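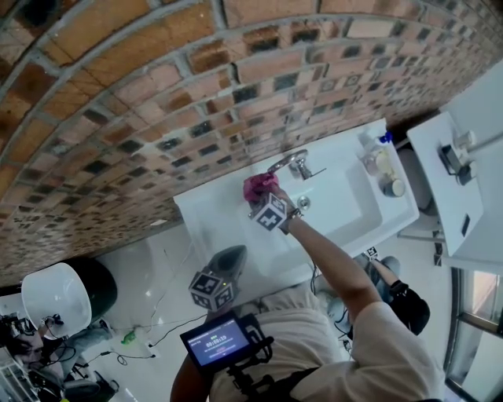
Wiping down the faucet, with the curved brick wall behind the sink

About > Who We Are

Hi, I'm Neelam Sachdeva, and I teach ancient history to anybody who'll sit still for it! Helari is the little school I run with Marlene Thibodeau, who was my neighbor for years before either of us found out the other one was reading about Roman aqueducts at bedtime. We teach kids, parents, retired folks and one very patient book club how people in the ancient world built things, moved water, baked bread and paid their taxes (the taxes class is more fun than it sounds, I promise).

I started out teaching middle school, and the Rome chapter in our textbook was four pages long. Four! Two of those were emperors. My students wanted to know where the water came from and who fixed the road when it washed out, and I kept making extra handouts until the handouts were a course. Marlene had spent her working life in surveying, so she took over the parts about measuring and leveling, and she still draws every diagram by hand.

Right now we have 4 courses. Roads and Water is the oldest and still the one most people start with. Temus is our course on calendars and timekeeping, from sundials to water clocks, and Vemex covers markets, weights and coins. The newest is Daily Bread, all grain and ovens, and it opens in June. Classes are small, 12 people at the most, and you don't need to know any Latin. I'm still shaky on mine.

We meet on Sunday afternoons, and the kids' group goes first. Marlene brings string, plumb bobs and a homemade leveling table, and everyone gets a turn at laying out a straight line the way a Roman surveyor might have done it. It gets loud. The adults are worse than the kids, if you ask me.

If you're not sure which course to pick, write and tell me what you're curious about. I answer the email myself, usually in the evening with a cup of tea, and I do tend to go on a bit.

Contact Helari | Copyright Helari, all rights reserved | Back to top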